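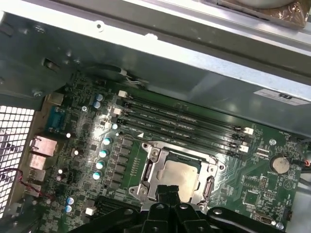

Refurbishment strand, progress to the end of July
Prepared for Sulastri Hutapea, Grokerden
From Yanling Lü, Killville workshop

You asked for a plain account, so I will start with the part I like least. The proposal promised that taking old desktops down to the board, checking them and building them back up would be cheaper per machine than buying used ones from a dealer. I can't confirm that yet, and I have doubts that the year-end figures will.

Spending to date is $1,863, nearly all of it on memory, thermal paste and replacement drives. We have 70 desktops on the shelf list and 40 have been opened and assessed. Memory is the sore point. Donors strip it before they hand the towers over, and a board with a processor still in its socket and bare slots beside it looks like a bargain until you price the sticks. The proposal treated memory as a minor cost. It isn't one, and I said so at the time.

Processors are in better shape than I expected. We now leave them under the retention bracket unless a machine fails its first test, because lifting them cost us 2 boards with bent pins in the spring.
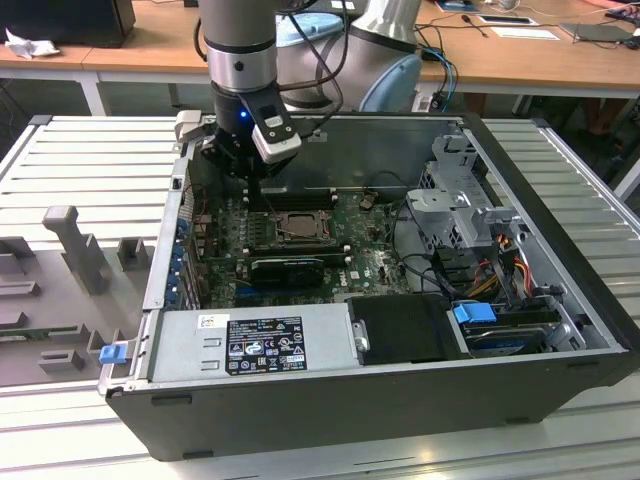
Cases are the other drain on our hours. The older Dell towers are built solidly enough, but the power supply and the drive cage take up so much of the inside that reaching a cable can mean removing parts we have no other reason to touch. The Leltereo checklist allows the same time for every model. Whoever wrote it had a roomier case in mind – I would like permission to set our own times by model.

The Liepiņa schools order is still described in your summary as "on track." Please change that. We have not agreed on a specification with them, and until we do I don't want to promise a delivery month.

For the next period I am asking for a separate memory line in the budget and a pause on new donations. I am not asking for more money overall – not until we know what a finished machine costs us.

Y. Lü

Killville Workshop | Contact the project office | © Grokerden | Back to top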